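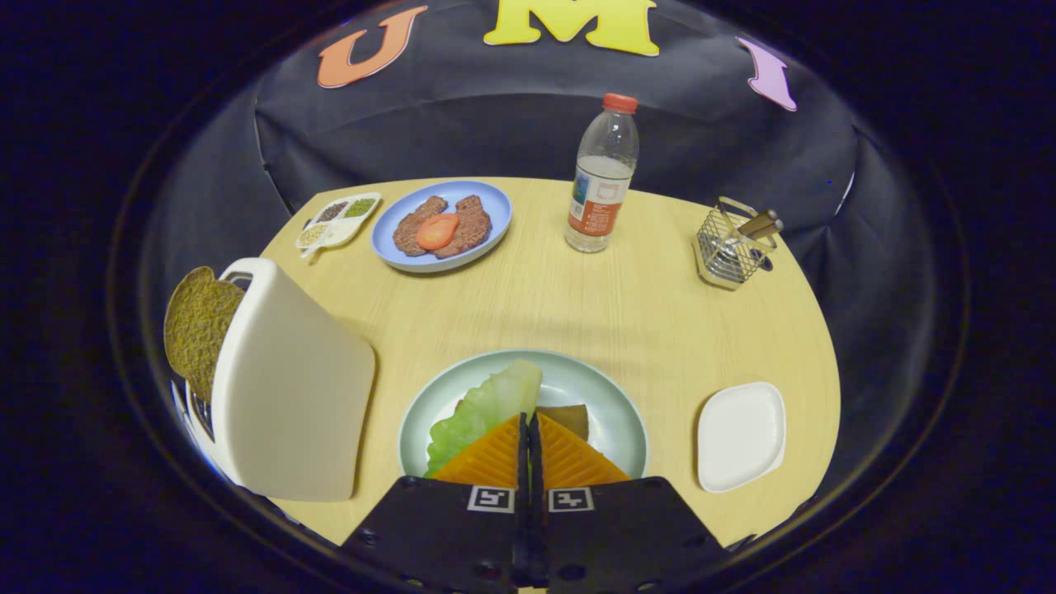 Does anyone need a class in making a sandwich?

23 October 2025

Chaltu Dinsa charges people to learn how to make a sandwich. I put it to her as bluntly as that when we met at Pencombe, where her lunch course has been running since May, and she didn't flinch.

"People say it with that exact face," she said. "Then they tell me they had crisps at their desk."

The course is six sessions long and the kit is thin: a round table, a white toaster, seedy bread, lettuce on a pale green plate. I said I had all of that at home. She asked when I had last used the lettuce. I changed the subject.

Her main argument is about order. Toast goes in before anything else is touched, she says, and leaves go on last. "Most bad sandwiches are made by someone waiting for toast with a knife in their hand."

It sounds like something off a tea towel, and I told her so. Is there any proof that her pupils eat better afterwards? "No. I ask them three months on and they say yes, but they would, wouldn't they?" I liked her more for that.

Marlene MacPherson took the course in the summer and is less guarded. "I thought it was a lot of money for bread," she said. She still thinks so. She has kept up the lettuce, though, washing a whole one at a time and storing the leaves in a tub. "My daughter could have told me that for nothing."

Dinsa wants to add a soup course next. I asked whether a tin and a pan wouldn't cover it.

"You can come and find out," she said. I haven't booked. The toaster at home needs its crumb tray emptied first, and she was quite firm about crumb trays.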